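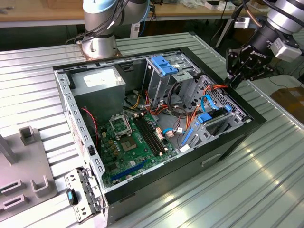

Punico a répondu : changer la pâte thermique tous les ans, moi je n'y crois pas, mon vieux fixe tient depuis 14 ans sans que j'y touche !

Accueil Forums Matériel Connexion

Treditz
Ah, cher Punico, je t'aime bien mais là je ne te suis pas — chez moi, 47 degrés au repos après un bon nettoyage, et quel silence, un vrai bonheur le soir !
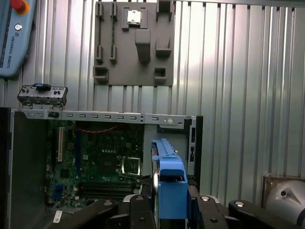 Et puis le tube coûte trois fois rien, alors pourquoi s'en priver ?

Gallardo
Tous les trois ans, ça me va très bien.

14 réponses · 3 partages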